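Skoseo Collaboration for Sleep and Shift Work

Category: Research networks | Public health | Sleep medicine

The Skoseo Collaboration for Sleep and Shift Work, usually shortened to Skoseo, is a research network that studies what happens to people who work while everyone else is asleep. It links sleep clinics, nursing schools and a modest number of long-suffering statisticians. The name is officially not an acronym, although several early newsletters tried to make it one and gave up at the second S.
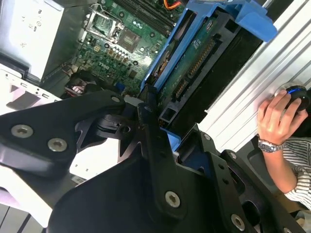 Background

Skoseo grew out of a disagreement between two grant applications. One, led by the sleep physician Wiesława Szulc, proposed to follow hospital night staff for a year and record how they slept. The other, led by the occupational psychologist Tudur Meredith, proposed to change their rosters first and ask questions later. The funding panel declined both and suggested that the applicants talk to each other. They did so in a hospital cafeteria at 3 am, on the grounds that it would be hypocritical to meet at any other hour.

The merged proposal was funded at the next attempt. Its opening paragraph still contains one sentence from each original application, and the two sentences contradict each other.

Structure

The network has 2 nodes, a term chosen because "offices" sounded permanent. The clinical node looks after recruitment, sleep diaries and wrist monitors. The methods node handles data linkage, trial design and the wording of questionnaires, a task that has absorbed more meeting time than any other part of the program.

Szulc and Meredith serve as co-directors, and the chair of the steering group alternates between them. An early plan to rotate it every month was abandoned after both turned up to the April meeting with an agenda. It now changes hands once a year.

Haf Vaughan coordinates training and the annual symposium. Caradog Parry is responsible for the data archive, and for a style guide that forbids the phrase "burning the midnight oil" in any publication.

Research

The Roster Study

Skoseo's best-known project is the Roster Study, which enrolled 533 nurses, orderlies, paramedics and kitchen staff. Participants kept a paper diary and wore a wrist monitor through a full cycle of shifts. The two sources often differed. People tended to record the time they went to bed, while the monitor recorded the time they stopped looking at their phones.

The main paper reported that rosters moving forward through the day, from mornings to afternoons to nights, were tolerated better than those moving backward. It also found that participants disliked both. Critics pointed out that the sample leaned heavily toward large hospitals, where there is generally somebody to swap with, and that the results may not carry over to small rural services. The authors agreed in print, at greater length than the critics had asked for.

The Nap Trial

A smaller trial tested a scheduled rest break during night duty. Of the wards approached, 59 agreed to take part. Each was asked to set aside a quiet, darkened room, and the trial report devotes a full appendix to what was offered instead. Linen stores feature prominently.

The trial found modest improvements in self-rated alertness toward the end of a shift. It didn't find a clear change in mood over the following week, which had been the main outcome. Siwan Sayce, who led the analysis, wrote a commentary arguing that the result should be read as a null finding and that the network's own press release had been "somewhat better rested than the data."

Mental health program

A later stream of work looks at low mood and anxiety in people during their first year of night work. It offers a short course by phone or online, covering sleep timing, light exposure, meals and how to tell a household full of day sleepers' natural enemies to keep it down. The course is meant as early support, and participants who need more are referred to their own doctor or an employee health service.

Training and outreach

The network supervises graduate students and runs workshops for roster managers. The workshops were first scheduled for 9 am, until night staff on the advisory panel asked who exactly they were for. They are now held twice, at opposite ends of the day, and the evening session has the better biscuits.

A plain-language leaflet, *Sleeping in Daylight*, is supplied free to member hospitals. Its advice on blackout curtains is the network's most requested piece of writing, ahead of all its journal articles combined.

Name

The origin of the name is disputed. Meredith has described it as a placeholder typed into a budget form. Szulc maintains that it was chosen carefully from a shortlist. No copy of the shortlist has been found in the archive, which Parry has searched.

See also

Circadian rhythm
Fatigue management
Night shift
Occupational health psychology
Shift work sleep disorder
Sleep diary

Back to top | Contact the editors | Text may be reused with attribution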